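職場と自動化 第4回 配布資料
担当:Slamet Osman

前回の感想票で「ロボットの話なのにロボットが出てこない」という指摘を複数いただいた。もっともである。今回は出す。ただし話の中心は相変わらず人間のほうなので、過度な期待はしないでほしい。

## 1. 前回の補足

前回、自動化の導入効果を「削減時間」で測ることの問題を扱った。時間が足りず飛ばした部分を先に書いておく。

削減時間は、たいてい導入前の作業時間から導入後の作業時間を引いて出す。引き算としては正しい。困るのは、導入後に新しく生まれた作業がどの欄にも載らないことである。機械の前を片づける、止まった理由を推測する、推測を報告書にする、報告書の書式が変わったので書き直す。こうした仕事は作業表に名前がないので、統計の上では誰もしていない。実際にやっている人は、残業の理由欄に「その他」と書く。

期末レポートで導入効果を論じる人は、この「その他」の中身を必ず一度は疑うこと。

## 2. 事例:給食調理会社Halimの盛付け前工程

Halimは企業の社員食堂向けに調理と配膳を請け負う会社で、昼の提供数は一日4000食ほど。主力の厨房には45人が働いている。数年前から、調味料や器を所定の位置にそろえる「前工程」に腕型ロボットを入れる計画を進めてきた。制御ソフトはHivix、作業台まわりの設計はCindbyという会社が受け持っている。

計画書の最初のページには「調理員を単純作業から解放する」とある。調理員に聞き取りをしたところ、前工程を単純作業だと思っている人はあまりいなかった。ある人は、器を並べながらその日の段取りを頭の中で組み立てていると話した。別の人は、唯一座れる時間なので解放しないでほしいと言った。どちらも計画書には反映されていない。

導入の順序は次のとおりである。

1. シミュレーション上の厨房で動作を作る
2. 調理員が映像を見て意見を出す
3. 試験用の作業台で動かす
4. 本番の厨房に一台だけ置く

今回扱うのは1と2の段階、つまり金属の腕がまだ誰の邪魔にもなっていない時期である。この時期は会議の雰囲気がたいへん良い。

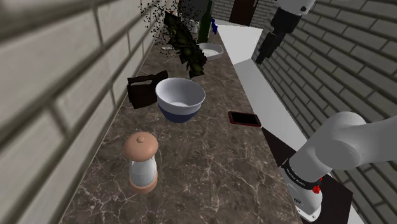

図1 シミュレーション上の調理台とロボットアーム。手前にペッパーグラインダー、その奥にボウル。

図1を見て最初に気づくことは、見る人の職業によって違う。授業で見せると、学生の多くは宙に浮いている葉物に目を留める。開発側の人は腕の姿勢とグリッパーの向きを見る。Halimの調理員たちが最初に口にしたのは「台の上にスマホがある」だった。衛生管理の研修で毎年言われていることなので、無理もない。次に出たのが「この台は大理石なのか」で、三つ目は「葉っぱを洗ったのは誰か」だった。浮いていることについては、四番目にようやく話題になった。

議事録では、この意見交換は「概ね好意的な反応」とまとめられている。

## 3. 誰の知識が仮想の台に載るか

シミュレーションを作るには、台の上に何があるかを誰かが決めなければならない。Halimの場合、品目表を作ったのは本部の企画担当で、現場に立った経験は研修の二日間だけだった。表は見やすく、よくできていた。現場の人が後から付けた注文は11件あり、その一部を挙げる。

- 濡れた布巾が常に一枚どこかにある。位置は決まっていない
- ボウルは空で置かれていることのほうが少ない
- 忙しい時間帯には、人の手が横から入ってくる
- 瓶のふたは開いたままのことがある。開けた本人は別の場所にいる

最後の項目に対する開発側の返答は「運用で対応をお願いします」だった。この言い回しは今後も頻出するので覚えておくとよい。日常語に訳すと「人間がやってください」になる。

ここで確認したいのは、企画担当が怠けていたという話ではないことである。現場の知識の多くは、聞かれるまで本人も知識だと思っていない。布巾の位置を説明する機会など普通はない。自動化の計画は、そういう知識を言葉にさせる珍しい場面でもある。惜しいのは、言葉にした人の賃金表にその作業の欄がないことだ。

## 4. 役割の変化

計画では、前工程の担当者は導入後「セル監督」という役職になる。名刺も作り直すらしい。仕事の内容を聞き取りからまとめると、おおよそ次の表になる。

| 項目 | 導入前 | 導入後(計画) |
|---|---|---|
| 主な作業 | 器と調味料をそろえる | 腕の動作を見守る |
| 判断 | 自分で決める | 警告が出たら決める |
| 同僚との会話 | 作業しながら | 休憩時間に |
| 失敗したとき | やり直す | 記録してからやり直す |
| 手当 | なし | 検討中 |

「見守る」は楽そうに聞こえるが、監視作業の疲労については第2回で扱ったとおりである。手を動かさずに注意だけを保つのは難しい。しかも注意が必要になる瞬間は、腕が困った瞬間、つまり一番面倒な瞬間に限られる。簡単な仕事は機械に、難しい仕事は人間に残り、人間の練習の機会だけが減っていく。

比較のために、食器洗浄の自動化を先に済ませたVallidgateの例も見ておく。こちらは導入前から洗浄担当者を設計会議に入れ、停止ボタンの位置を担当者に決めさせた。ボタンは設計者の案より低く、ずいぶん不格好な場所に付いた。今もよく押されている。押された回数を不具合の数として数えるか、担当者が権限を使った数として数えるかで、同じ記録がまったく別の報告書になる。

## 5. 次回までの課題

身近な職場(アルバイト先で構わない)から作業台、レジ、机などを一つ選び、その上で行われる仕事を書き出す。次に、それをシミュレーションにするとしたら何が抜け落ちるかを考える。A4で一枚。勤務先の名前は伏せること。前回、店長の実名と性格の描写を詳しく書いた人がいたが、読み物としては面白かったものの返却に困った。

提出先は2118室前の箱。箱のふたが閉まらないときは、運用で対応をお願いします。

次回は、警告音の設計と、それを切る方法を全員が知っている職場について。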